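Learning to read my grandmother's letters

My grandmother left a biscuit tin of letters when she died, and for 11 years it moved from closet to closet with me. The letters are from her older sister, Sigita Lepik, who stayed behind in Kudau when the rest of the family left. They are in a language I heard as a child and never learned to read. Last January I decided to learn enough of it to get through the tin.

I set a low bar. I didn't want to speak it or pass a test. I wanted to sit down with a letter and a dictionary and come out an hour later knowing what Sigita had to say.

The first problem was the handwriting. I had assumed the language would be hard and the letters would just be letters. But Sigita learned to write in a school that taught a slanted hand, and her n, u and v are all the same two bumps. For the first month I couldn't look words up, as I didn't know how they were spelled. I would try one spelling, then another, and get nothing in the dictionary for any of them.

What fixed it was copying. I bought a pad of tracing paper and went over one page again and again until my hand knew which strokes she made in which order. Her u has a tiny hook at the end. Her n doesn't. I would never have noticed that by staring.

For vocabulary I used paper cards. I know there are apps for this and I tried two of them. They wanted to teach me how to order coffee and ask for the train station. Sigita never orders coffee. She writes about hay, teeth, the price of shoes, the neighbor's dog, and whether the package arrived. So I made my own cards out of the letters, one word per card, with the whole sentence on the back so I'd remember who had the toothache.

I read somewhere that 2,000 words will get you through most everyday writing. I have 356 cards and can follow maybe half of a typical letter, which says more about how often Sigita repeated herself than about me. She opens nearly every one the same way, with a line about everyone being healthy, and then spends a page on who is not healthy.

I do 30 minutes in the morning before work, at the kitchen table, starting at 6:15. Evenings didn't work. I tried them through the spring and mostly fell asleep on the grammar book. If I miss a morning I don't make it up. I used to, and then I'd owe myself two hours by Friday and skip the whole week.

Grammar I have mostly left alone. The nouns change their endings depending on what they're doing in the sentence, and there is a large table of these in the back of my book. I memorized the first column and gave up. When I meet an ending I don't know, I write it in the margin of my copy and keep going. After enough letters the common ones sorted themselves out. I still get it wrong who gave what to whom. For a week I believed Sigita had sold her brother-in-law a goat, and she had bought it from him.
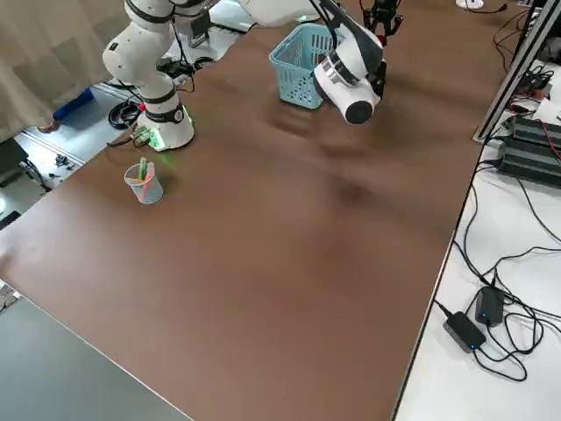

In the summer I started paying for help. Corina Bachmann teaches evening classes in Starkham and takes a few private students, and we meet by video every other Tuesday. I send her the lines I'm stuck on beforehand. Usually it's a dialect word that isn't in any dictionary I own. She reads the line out loud, which I like, and then tells me what she thinks it is. Once she had to call her mother. The word was a kind of wooden rake.

She also made me start writing. I didn't see the point, given that there's no one to write to, but she said I would read faster if I did, and she was right. I write a short answer to each letter when I finish it. They are very simple answers. I am glad the shoes fit. I am sorry about your tooth. It is raining here too.

There was one name I couldn't place at all, Dambrauskienė, who turns up in the third letter and then in almost all of them. She lends things, mostly. A sewing machine, a ladder, money one time. I asked my mother, who thought she was a landlady, and my uncle, who said schoolteacher. The letters don't say. Sigita assumed my grandmother knew.

I've read over half of the tin now. The next bundle is tied with string and the paper is thinner, and the ink has gone through to the other side, so I'm going to scan those pages first and print them larger. I also need more cards.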